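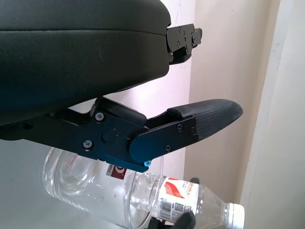
Vurngate Stacking Chair, Model 686

The Vurngate is supplied by Stakitz for use in halls, colleges and places of worship. The frame is steel tube with a powder-coated finish, and the seat and back are upholstered in flame-retardant fabric.

Product code: 2721
Stacking height: 13 chairs
Seat width: 440 mm
Colours: slate, moss, claret
Guarantee: five years on the frame, two years on upholstery

Chairs may be linked in rows by means of the optional clip (code 1008), which must be ordered at the same time as the chairs. Clips cannot be fitted to chairs supplied before February.

Delivery is to a ground-floor entrance. Customers requiring delivery to an upper floor should state this when ordering.

Fabric samples are available on request from Pushpa Tripathi, Contract Sales. Replacement feet and glides are sold in packs of four.

Prices exclude VAT.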